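Wednesday, notebook, voice stress classifier

Picked up where the last entry stopped. The retrained model finished overnight on the Gendora clips, 2,000 of them after the bad audio was thrown out. Accuracy on the held-out set is lower than last time, and I believe the lower number more. The old split had the same speakers in both halves. The model was partly learning who was talking, and some speakers only ever appeared with one label.

New split is by speaker. Nobody in training appears in test. The script is in the shared folder under splits, use that one and delete any local copies of the old one.

Went through the errors by hand, 200 clips, headphones on, label hidden until I had written down my own guess. Notes:

- Long pauses before an answer push the score up hard. Many people pause to remember something. The model can't tell the two apart and neither could I.
- Clips with a fan or air conditioner in the background score higher than the same speaker in a quiet room. This needs fixing before anything else.
- Second-language speakers get flagged too often. Same complaint as in October. The filler word feature is the likely cause. Took it out and started a short run to compare.
- 17 clips have a label that doesn't match the sheet. Sent the list to Stetitz and asked them to check against the original forms.

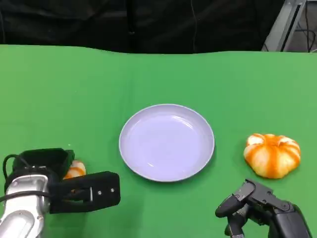

The noise problem first. Tried the Terico filter at its default setting. It takes out the hum but also shaves the ends off soft consonants, and the timing features move as a result. Turned it down by half. Better, still not clean. The other way is to add noise to the training clips so that the model stops caring about it. Set that up after lunch with three noise levels, same seed as the baseline. It should be done by tomorrow morning.

Video side: the face tracker loses people when they look down at their notes. At the moment a lost face is filled with zeros, and the model reads zeros as a very still face. That is wrong in a way that matters, because stillness carries a lot of weight. Changed it to a missing flag. If the face is gone for more than 20 frames in a row the clip is now left out of the video score and only the audio is used. Anyone running the old branch needs to pull before comparing numbers with mine.

Gruber asked again for one figure they can put in their report. I don't want to give them one yet. Accuracy by itself says very little when the two classes are so uneven, and they will quote it without the test conditions. I wrote back that they can have the full table once the noise runs are in, with the false alarm rate next to the hit rate. No reply so far.
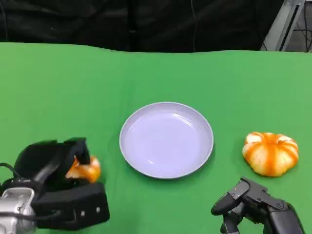

Plate on the green tabletop, black curtain behind.

4:30 pm. Short run without filler words is back. Overall score drops a little, and the gap between first- and second-language speakers gets clearly smaller. I'm keeping it out. Added a line to the config so it can be switched on again for comparison, off by default.

Also found that the label file was being sorted by name on one machine and by date on the other. The order didn't affect the results, I checked, but it made the error lists hard to line up. Both now sort by clip ID.

To do:
- check the noise runs, plot by noise level
- rerun the hand check on new errors only, with a second listener
- chase Stetitz about the mismatched labels
- back up the Gendora originals, the disk is nearly full
- order another pair of headphones, the left side of the old ones cuts out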